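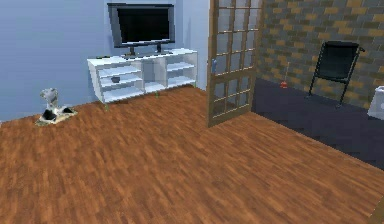 Living area of a simulated apartment used for setup work on the Groron.

Groron is a virtual mobile manipulator, a wheeled base with one arm and a black gripper, that lives entirely inside a household simulator called Foveo. It has no motors to burn out and no cables to chafe, yet it needs a surprising amount of care! A Groron that has been badly set up will miss cups, clip door frames and drop things through tabletops, and most of the craft of running one lies in the hour or so of preparation before any task begins. This article covers that preparation and the routine upkeep that follows it. The training tasks themselves are treated separately.

Background

The machine was put together by Yusri Entili, who wanted a robot that could be sent through a whole home instead of a single bench. The first version had a fixed torso and could reach tables but not floors. Yanti Tjoa rebuilt the arm mount with a vertical lift, and the lift is still the part that gets the most attention during setup. The apartments it works in are assembled with Henerex, a scene editor that combines scanned objects with modeled furniture. Because the scans come from many sources, their surfaces vary a good deal in sharpness, and so do the collision shapes hidden underneath them.

Starting a cell

In Groron usage, a "cell" is one apartment plus one robot plus the settings file that ties them together. Setup starts with the floor. The base is placed on the largest open stretch of flooring and driven in a slow square, then in a slow circle, while the operator watches the wheel contact readout. Where two floor surfaces meet, the base is driven across the line in both directions. A height difference too small to see can still stop a wheel cold, and finding one early saves a lot of puzzled log reading later.

The head camera comes next. Groron's camera sits on a pan and tilt joint, and its zero position has to be set again for every new cell. The usual method is to aim it at a place where two walls meet and turn the pan joint until the corner line stands straight up in the view. 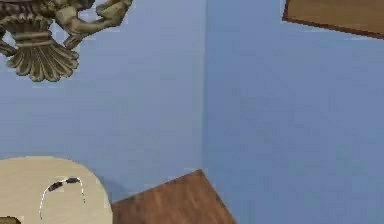 A lean that shows at the side of the view but goes away when the corner is brought to the center is ordinary perspective and should be left alone. A lean that stays put is a real roll error, and the fix is a small change to the camera mount angle in the settings file. Experienced operators do this at two corners in different rooms and keep the average. Yanti Tjoa's notes suggest repeating the check with the lift fully raised, which is a lovely bit of thoroughness, as the original mount had a habit of tipping forward near the top of its travel.

Once the camera is square, the lift is run to its stops. Full travel on the current model is 610 millimeters. If the reported figure comes up short, the arm has most likely been loaded in its stowed pose and is touching its own base. Sending it to the neutral pose and repeating the run clears this in nearly every case.

Arm and gripper

The gripper has two fingers and opens to 90 millimeters. Before it is trusted near anything, it is opened and closed in free air and then brought slowly down beside a small solid object until the contact flag changes. The flag should change at the visible surface. If it changes early, the collision shape is too fat; if it changes late, the fingers will sink in before they stop.
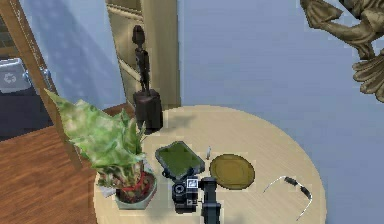

Tabletop calibration is the most enjoyable part of the whole process, and also the part where patience pays best. A bare table tells the operator very little, so a mixed one is preferred, with tall things, flat things and at least one object that is awkward to hold. The black camcorder at the front of the round table makes a fine first target: its body is boxy, and the gripper can be brought in right next to it with a clear view of the side. The flat plate and the eyeglasses are harder. Thin temples are a classic source of trouble, as the simulator may wrap them in one solid block and report contact in what looks like empty space. Houseplants call for a decision. Leaves that spread past the table edge can be made solid or left for the arm to pass through, and whichever is chosen should be written in the settings file so that the next operator isn't caught out.

When a shape is wrong, it is rebuilt with a tool named Yeoh, which wraps the visible surface in a set of simpler solids. A typical household item needs around 400 faces. Going much higher slows the physics, and the gain is hard to notice on anything the gripper can hold.

Routine upkeep

A working cell is checked again after any change to the scene, the simulator or the arm. The short check covers the camera corner test, the lift travel and 3 slow grasps on a known object. The long check adds a drive through every doorway with the arm stowed and again with it in the carry pose. Doorways matter because the carry pose is wider than the base, and the planner works from the base outline unless told otherwise.

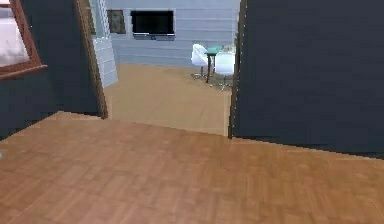 Does the carry outline have to be set separately for each doorway?

One outline serves the whole apartment. It is stored with the robot, and the planner applies it to every opening once the carry pose is active. If a single doorway keeps failing, the collision shape of its jamb should be inspected first.

Common faults

Drifting base. The robot creeps while it should be standing still. The floor contact setting is usually too soft, and raising it in small steps stops the creep.

Chattering fingers. The gripper opens and closes rapidly against an object. Lowering the closing force helps, as does a smaller physics step.

Lost zero. The camera view is tilted after a restart. This happens when the settings file was saved with the head in motion, and the corner test has to be done over.

Floating grasp. An object follows the hand without being touched. Its collision shape extends beyond its surface and should be rebuilt in Yeoh.

See also

Foveo scene format
Henerex object library
Pan and tilt calibration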